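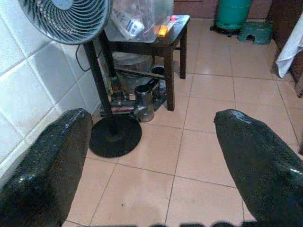
Can a machine do the chores yet? Rommel Castillo laughs at that. "Some of them. Slowly." He runs home trials for Celum, 6 people, small budget, and kitchens are what he likes least. Floors sound easy untill you look at one. A fan with its cord looping down by the wall, stuff shoved under a little table, a gas cylinder. "A cord is the worst. Thin, black, goes wherever it wants."

So what works? Picking up, mostly. The team logged 1,229 tries between August and now, and 1,140 ended with the thing where it should be. Sounds great. Castillo shrugs. "Thats one object at a time. Your mother does a whole table while she's on the phone." 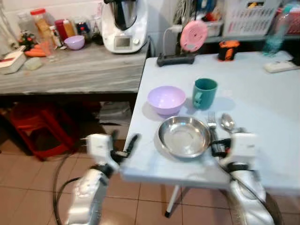
Cutlery took 2 rewrites of the grasping code. Forks lie flat, fingers slide off. Bowls went better. Would he leave it alone in the house? "No. Not with a stove in there." And shops? Manzano, a grocer, has asked about shelf work. He told them to call back next year.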